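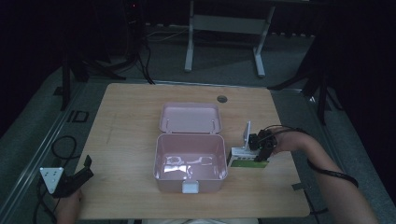
Week 5 is on action segmentation: taking one long recording of hand-held gripper work and cutting it into pieces a policy can be trained on. The raw material is a head-camera video, two wrist poses and two jaw widths, all on separate clocks. Most of the errors we saw in last term's projects came from cutting on the video alone. Take the moment when the jaws are just above the white holder to the right of the pink box. Does "reach" end at this point, or when the jaws stop moving down, or when they begin to close? Each answer gives a different label boundary, and you have to pick one and keep it for the whole set.

1. Clocks

Resample everything to the video timestamps before you do anything else. Jaw width can be interpolated linearly. Poses can't: interpolate position linearly and rotation with slerp, and check quaternion signs first, or you'll get a spin between two samples that are nearly identical.

The loader in Nimik does the resampling but does not check signs. Turn on the sign check in your config yourselves. If a stream has a gap longer than 323 ms, mark the stretch as invalid and leave it out. Don't fill it.

2. Boundary rule used in this course

A segment starts when hand speed rises above the threshold and ends when jaw width has been steady for 40 samples. Speed is taken from the smoothed pose, jaw width from the raw signal – smoothing the jaw signal moves the closing edge and you lose the contact time.

Run the rule on each hand separately. A hand that is holding still is labelled "hold" if its jaws are closed on something and "idle" otherwise. The rule can't tell these apart from jaw width when the object is thin. A flat card lying on a table is the usual trouble: the jaws close nearly all the way whether they have it or missed it. Use the video for those and label by hand.

3. Marker poses

Where a gripper carries a marker plate, the plate pose gives you a second estimate to compare with the tracker. Plot the difference over time. A constant offset is a calibration error and can be corrected once per recording. A slow drift is more serious and the recording should go back on the list. Short spikes are normally the plate turning edge-on to the camera, so drop samples where the viewing angle is too steep.

4. Lab exercise

Use the Solletti set, 1781 segments, already resampled. Hold back the last 1000 for testing and don't tune on them.

a) Implement the boundary rule from section 2 in the Aidoo notebook.
b) Report the boundary error against the hand labels, in milliseconds, for each hand. Give the median and the 90th percentile.
c) Change the steady-jaw window to half its length and repeat. Say which label types got worse.
d) Find five segments where the two hands overlap in time and describe how your code orders them.

Part d) has no single right answer. Marks are for saying clearly what the code does, including ties.

Submit the notebook and a PDF of the plots through the unit page. File names should start with your student number. Colour plots are fine but label the lines as well, as they're marked from a greyscale printout.

Reading for next week: the Grarero planner notes, sections on preconditions and on recovery after a failed grasp. Skip the appendix.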